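Speaker notes: Bench layout for small cable work
Torport session, 20 May 2026
Slot: 25 minutes plus questions

Slide 1 -- Title
Give the title and go straight in. The room will be a mix of bench technicians and people who plan benches. Say that the talk covers the surface, the marked area and the cable, in that order. Soldering and crimping are out of scope.

Slide 2 -- Why the surface matters
Most of the trouble in light cable work is visual. Thin black wire on a dark mat is hard to follow by eye, and a crossing looks the same as a bend. On a matte white board the same wire reads as a line. Gloss white is worse than matte. Overhead lights put a hot spot on it, and the hot spot always lands where the hands are.
Mention that the board should be larger than the job. Our rule at Dralero is one forearm of clear board on each side of the marked area. Elbows off the edge, wrists supported.
Smudges are acceptable. Clean with a dry cloth between batches. Solvent takes the drawn lines off along with the dirt.

Slide 3 -- The marked area
Explain the outline. A thick black line, drawn directly on the board, one closed shape. The small part goes inside the shape and everything else stays out.

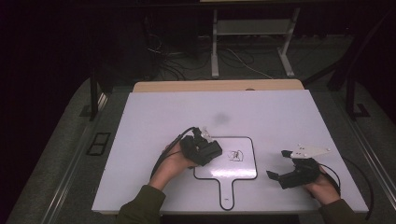

Line weight: thin lines get confused with wire. Use a marker wide enough that no cable on the bench could be mistaken for it.
Position: slightly to the side of center and toward the near edge. People expect dead center. Dead center makes the worker lean, and after an hour the part drifts toward the body anyway.
Shape: a rounded square with a handle running toward the worker gives an orientation. A plain square can be read four ways. Bruster benches use circles, which carry no orientation at all, and their layout sheets need a separate arrow.
One item inside the shape at a time. Repeat this one. It is the rule most often dropped on a busy bench.

Slide 4 -- Small tangled parts
Short wire pieces hold the shape of whatever bag they came in. Do not pull the ends. Pulling closes the loop and sets a kink.
Procedure: put the piece down inside the outline, look at its shadow, find the side standing highest off the board, open that side first. The shadow is useful because it shows height, and looking straight down does not.
Two contact points, one on each side of the piece. One holds, the other moves. If both move, the piece rotates and the work starts over.
Pause here. Ask how many in the room sort their offcuts by length. Do not wait long for answers.

Slide 5 -- The trial figures
Sharifi bench trial, run last July. Put the table up and read only the totals.
3655 placements logged over the trial. 528 were redone. Of those, 203 were put down to the wire snagging on something already on the bench, usually another cable.
The remainder were split among dropped parts, wrong orientation and unrecorded causes. Say plainly that the unrecorded group is large and that the sheet should have had a box for it.
No claim about speed. Timing was not controlled.

Slide 6 -- Cable on the board
This is the longest section. Allow six minutes.
A cable that stays attached to a box has to lie somewhere. Left alone it makes wide rounded loops and takes more board than the box does. Plan for the loops before placing the box.

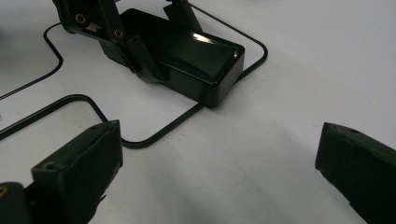 Three checks before starting:
Exit side. Know which side of the box the cable leaves from, and keep that side clear of the hands.
Bend radius. Rounded corners only. If a corner looks sharp, lift the cable and lay it again -- do not press it flat.
Crossings. Keep them away from the box. A cable running under an enclosure tips it, and a glossy enclosure on a smooth board will slide.
Glossy black housings also throw highlights. Turn the box until the bright streak is off the feature being worked on. Small holes in a shiny side wall are easy to miss, so tilt before deciding a hole is absent.

Slide 7 -- Jointed brackets
Short slide. Support the bracket before moving the box. Check brass inserts by eye for seating at the start of a shift. Log a proud insert, and leave it alone until the joint is unloaded.

Slide 8 -- Layout sheet
Hand out the one-page sheet. Blank copies are on the side table. Point out the line for cable exit side, new in this version.
Questions. If time is short, skip slide 7 and take the bracket points from the floor.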